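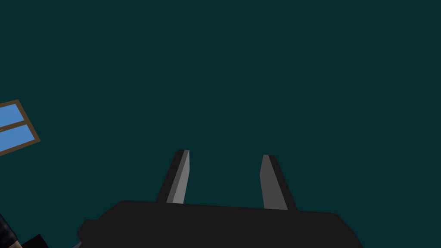
The wrist view in the practice room at Trundisden: both fingers, nothing between them, a window off to the left.

First thing you learn is that your hand is too fast. Second thing, same lesson again.

I am in a swivel chair at Trundisden, a training shop on the second floor over a tile store, with a controller in my right hand and a simulated arm doing what I tell it. Sort of. I move an inch, it moves an inch. I twitch, it twitches. Everything I do gets saved, ten times a second or more, joint angles and pictures and whether the fingers are open or shut. Later a computer will chew through all of it and try to do the job without me. Poor thing.

The job is dull on purpose. Pick up a cup. Put it on a shelf. Go back to the start. Again.

They call each try a demo. A good teacher here makes 58 in a morning, and by good they mean steady, not quick. I made 24, and they threw out a bunch. Nobody was mean about it. One had me bumping the shelf. In another I stopped halfway for a good long while to scratch my ear, and the arm hung there, and a robot trained on that will learn to hang there too. It doesnt know I was itchy. It thinks the pause is part of putting away a cup.

That's the whole trade, more or less. You are showing, all the time, including when you think you aren't.

Two ways in

There are two ways to teach an arm like this. By hand: you stand next to a real one, go limp-mode on the motors, grab it near the wrist and drag it through the motion. Feels like dancing with a heavy cousin. You get the weight of the thing, you feel the shelf when you hit it. But your own arm keeps getting in front of the cameras, and after an hour your shoulder has opinions.

Or remote. Controller, headset if you want one, or a second small arm that you hold while the big one copies. Trundisden teaches both but starts everybody on remote, in simulation, where a dropped cup costs zero dollars. The software is called Drirkance. Flat colors, plain walls, not pretty. Teal wall, in the room I got. The people who use it all day have stopped seeing it and talk about "the room" like it's down the hall.

The hard part for me was the wrist view. You've got an outside view too, over on the left monitor, the whole arm from a few feet back, and beginners live in it. I sure did. Then the teacher at the next desk leaned over and switched mine off. Left me with the view from just behind the fingers. Two gray plates sticking up and whatever happens to be past them.

It's awful for the first ten minutes. Tip the wrist and the room tips. The window, which you would swear was straight, is hanging there on a slant, brown frame and all, and your stomach goes a little. You lose the table. You lose the shelf. At one point I had nothing but wall and fingers and no clue which way was down, and I just sat there, recording nothing useful, until I found the window again and worked back from it.

Everyone has a trick for this. Window on the left means back off and roll right, that was mine by lunch. Another teacher hums. Another closes the fingers before any big move, just to keep count of what state she's in.

Why bother with the wrist at all? Because it's what the robot gets for the last couple inches, they told me. If you grab the cup using information the robot won't have, you're cheating, and it shows up later as a machine that reaches very nicely to the wrong place.

After lunch

Drop rate went down. Or mine did anyway. I stopped steering at the cup and started steering at the gap, the space between the fingers, putting the space where I wanted it and letting the cup turn up inside. No idea if that's how you're supposed to think of it. It worked for a while and then I got cocky and knocked the cup clean off the table. Demo gone.

They keep some of the mistakes, by the way. This surprised me. If you fumble and then recover, calmly, on purpose, that's gold. A robot that has only seen perfect grabs has no idea what to do an inch off target. So in the afternoon block they had us start badly. Wrist tilted, pointing at the wall, fingers open on nothing. Find your way home from there. It's slower and I liked it better, it felt like real teaching for once.

The set I was adding to had 2,814 demos in it before I sat down. It goes to Indard, a company that wants arms for restocking supply closets in clinics, boxes of gloves and cups and so on, and to a smaller outfit, Dudek, that does kitchen lines. Neither lets visitors in. What I got was the people making the motions, and they are paid by the hour, not the demo, which several of them brought up before I asked. Pay by the demo and everybody rushes. Rushed hands make a jerky robot.

Who does this work? Former dental assistant. A guy who ran a crane. Two people straight out of high school, both of them better than the crane guy and not shy about saying so. Shifts are short, seven minutes on and a break, then longer as you build up, though the old hands ignore the timer. Water, stretch, look out at something far away. Eyes go before hands do.

Around four they ran a model for me. Not trained on my stuff, there wasnt time, but on the same task, same room. The arm came up off its rest, drifted, wobbled at the wrist, and then went for the cup in a slow curve that swung a bit wide on the right. Someone behind me laughed. That curve, she said, that's me, I always go wide. And she did, I'd watched her do it all morning.

It missed the first one. Backed up, came again, got it. Set it down on the shelf a little close to the edge.

I went back to my chair and did six more before they shut the lights off. Four were keepers. The other two I had the wrist rolled over so far that I lost the shelf completely, and I let go of the cup early, and that was that.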